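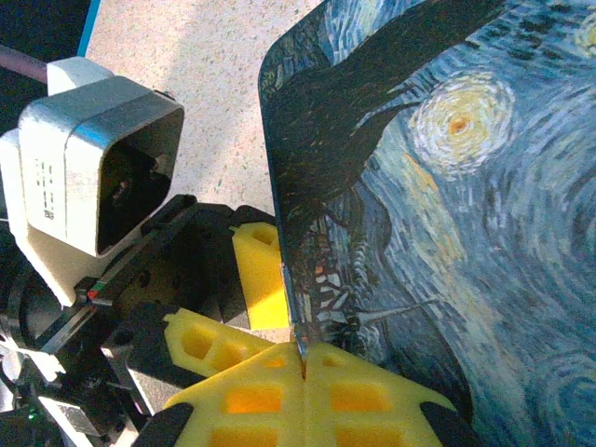 About Wellau

Wellau teaches robots to handle things by having people show them how. We work from two floors of a former print works, and most of what we do happens at tables, with an operator guiding a gripper through one small job at a time.

Our customers come to us with a task that a person does easily and that has been hard to write down as a program. It might be lifting a flat board from a table and standing it in a slot, turning a box so the label faces out, or picking one card from a stack. We set the task up, have our operators demonstrate it, check the recordings and hand over a set that the customer can train on. Some customers also ask us to train the first model and run it on their arm. We do that too, though demonstrations are the larger part of the business.

How we started

The company began with one bench and two arms. The founders had been programming pick-and-place cells for packaging lines and were tired of rewriting the same motions every time a carton changed size. They built a simple rig that let one arm copy the other and spent a winter recording themselves. A good deal of that first material was thrown out. The lighting changed between mornings and afternoons, two people did the same job in different ways, and there were no written rules for when a demonstration began and ended.

The rules came out of that winter. The current version is a binder on every table, and new operators read it before they touch anything.

What we do

We record demonstrations in two ways.

By hand. The operator holds a gripper directly and does the job with it. This is quick to learn and suits work where the feel of the object matters, such as sliding something thin off a flat surface. Small cameras close to the fingers record what the gripper meets.

By remote control. The operator sits at a station called Mersha, which we designed and build ourselves, and moves a pair of handles. The arm follows. This takes longer to learn, and it is slower, but the arm's own limits are part of the recording from the start. If the arm can't reach around a corner, the operator finds out during the demonstration.

Many projects use both. We usually begin by hand to work out a sensible way to do the task, then move to Mersha once the method is settled.

A standard order is 1000 accepted demonstrations of a single task. Smaller orders are fine for a trial. Larger ones are split into batches so that the customer can look at the first batch and ask for changes before we go on.

How a session runs

The operator sets out the objects from a start card, which gives a position and an angle for each one. The cards are shuffled. Without them people drift into putting everything in the same comfortable spot, and the trained robot then only works in that spot.

A session lasts 30 minutes, followed by a break. We tried longer sessions and the work got sloppy toward the end. 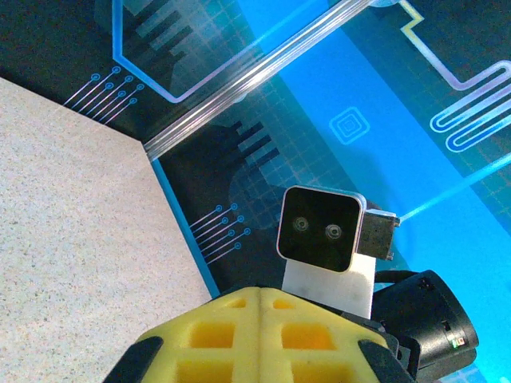
We vary the surface as well as the objects. Printed mats, plain tables and speckled boards all get used, and shiny or see-through items are brought in when a customer's own workplace has them. Flat, stiff objects need particular care. A board has to be gripped near an edge, and if the fingers close at a slight angle it will swing as it comes up. Operators are taught to pause after closing the fingers, check the hold, and only then lift.

Failed attempts are kept if the operator recovers from them and finishes the job. A slip followed by a second grasp is useful to a robot that will slip sooner or later. Attempts that are abandoned get marked and set aside.

Checking

Every demonstration is watched by a second person before it is accepted. The checker looks for a clean start and finish, a view that isn't blocked, and a result that matches the card. Checking is done in Kandov, our own review software, which plays all the camera views together and lets the checker trim the ends or send a recording back with a note. Operators and checkers trade places during the week.

The people who do the work

Our operators are employees, paid by the hour and never by the number of recordings. Some came from assembly work, some from sewing and framing shops, and a few straight from school. No background in robotics is needed. Training takes most of a month, and a new operator's recordings are not sent to customers until the training lead has signed off.

We hire in small groups. The next group starts in April. Applicants come in for a paid trial day, which includes time on both kinds of equipment.

Where to find us

Wellau is in Curomlow, at 1704 Mill Street, on the ground and upper floors. Deliveries go to the side door. Customers are welcome to visit while their task is being recorded, and many find it useful to sit down and try the job themselves. Please arrange visits ahead of time so that we can put other customers' objects away.

If you are sending items for a new task, pack at least two of each and include a note on how they are normally handled. We return everything at the end of a project unless you tell us otherwise.

Page last updated December 12, 2025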